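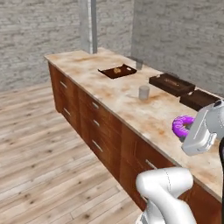
The marble-patterned island, rusty streaks and all. Okay, thread time, get a drink.

1/ So the Pravura spring circuit wrapped up in March and I have been walking around with feelings about it ever since, and my sister has asked me very kindly to put them somewhere else. You all get them now. Sorry in advance, this is going to be a long one!

2/ For anyone new here: Pravura is the five-on-five arena game I've been going on about for years, and Rirmont is the team I root for (I know, I know). They came into the circuit seeded near the bottom and I had made my peace with a quick exit and an early night.

3/ Then they dropped the captain. Aurel Furtună has led that roster since I was still playing on my old laptop with the sticky W key, and the news came out in a two-line post at 7 in the morning. Two lines! I read it standing up with my coat half on.

4/ The replacement was Kanyarat Thammasiri, up from the second squad, with 146 ranked games on Ene and hardly anything on anybody else. If you don't play, Ene is the river support with the slow shield, and most people would tell you she's too fragile for stage play. I would have told you that too. I did tell people that, in this very account, and a few of you have been sweet enough to send me the screenshots.

5/ First match was rough. She got caught out of position twice before the second tower and the chat was just awful about it, so I closed chat and I recommend that to everyone, for any match, forever.

6/ But game two, oh my goodness. You know the fight at the lower bridge where Flirum had the numbers and the gold? Kanyarat holds the shield. Holds it. I'm yelling at my screen to use it, the dog has left the room, and she waits until Pichit Petchrat jumps in with everything he has and THEN she drops it, right on top of her own carry, and Rirmont turns the whole thing around.

7/ Gold lead at that point was 1352 for Flirum, by the way. It was gone a minute later. I've gone back to that replay more than I'd like to admit and I still hold my breath at the bridge.

8/ A word for Pichit, though, as he's been getting a lot of grief. That jump is the right call nearly every time. He'd won two games earlier in the circuit doing exactly that and everybody was calling him a genius for it. I'm a Rirmont fan down to my socks and I think he's the best diver in the league.

9/ Someone asked in my replies whether the Ene pick will get banned all through summer now. My guess is yes for the first couple of weeks, and then teams will get tired of spending a ban on a support and she'll slip through again. The last patch took 50 off her base health and that didn't scare anyone who really knows her.

10/ What I'd rather see changed is the side selection rule. The higher seed picks side in every game of a series, including the decider, and that feels like an awful lot to hand somebody for a good February. Let the loser of the previous game choose! Alfredo Espiritu made this argument on his stream last month much better than I can, with charts, so go find it if you like charts.

11/ Anyway, they lost the semifinal. You probably knew that already. Three games, all close, and the last one ended on a base race that I thought we had until the very last second. I was sad for an evening and then I made soup.

12/ Our little watch group is up to 393 members, and I remember when it was me, Safta Pană and her cousin who only came for the snacks. Safta is doing the summer prediction sheet again, same scoring as before, except you now have to lock your picks before the first draft goes up. (Yes, this is due to last season. Yes, you know who you are.)

13/ If you want in on the sheet, reply with your handle and your favorite team and I'll add you tonight after dinner. New folks very welcome, you don't need to know the game well, half of us pick by jersey color.

14/ Oh, and Aurel is going to Flirum for the summer. I have to root against him now. I'm not ready to talk about it.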